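Frequently Asked Questions: Shared Workspace and Mezzanine

Information for members, visiting staff and contractors at Zenside. Please read this page before contacting the front office.

What are the hours of access?

The workspace opens at 8 each morning for all members. Evening access is available to holders of a full membership on application. Visiting staff must be signed in by their host.

How is the lighting controlled?

The tube lights fixed to the lower ceiling beneath the mezzanine are switched separately from the round lights of the main ceiling. Members working under the balcony are asked to switch off the tubes when they leave that area. Faulty fittings should be reported to the office and must not be opened by members.
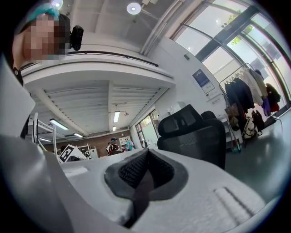
Replacement tubes are supplied and fitted by our electrical contractor, Kalogeropoulos, usually within 2 working days of a report. Temporary desk lamps may be borrowed in the meantime.

May I hang or store items on the mezzanine rail?

No. Nothing may be hung from the rail or rested on the balcony edge. This applies equally to banners, cables and clothing.

Are desks allocated?

Desks are unallocated unless a written agreement states otherwise. A member who requires a fixed desk may apply at any time, although new allocations are normally made in May. Desks must be cleared at the end of each day.

Who may use the drawer cabinets?

Drawers are assigned on request and labelled by the office. A deposit of $300 covers the key and any damage to the cabinet, and is refunded when the drawer is returned empty. Food, solvents and batteries may not be kept in drawers.

May I leave a jacket or bag on my chair?

A jacket may be left over the back of a chair during the working day. Items remaining after closing are moved to lost property and held at the front office. Members should check that sleeves and straps are clear of the castors before moving a chair.
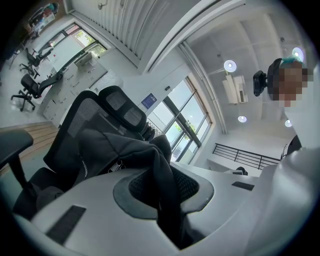
Shafiq Akanda

Can the office chairs be adjusted?

Members are encouraged to adjust their chair before beginning work. Feet should rest flat on the floor and forearms should be level with the desk. Guidance on adjustment is available from the office on request. A chair that sinks, tilts unexpectedly or has a damaged armrest should be labelled and withdrawn from use. Repairs are arranged through Pallby.

May desks be moved closer to the windows?

Furniture may be moved only with prior approval. Walkways must be kept clear, and desks must not prevent a window from being reached. Please lift furniture when moving it, as dragging marks the timber flooring.

How do I report a fault or request a repair?

Requests may be lodged at the front office or by dialling extension 966. Please state the location, the nature of the fault and whether the item is still in use. Requests concerning the Betis meeting room are handled separately by the bookings desk.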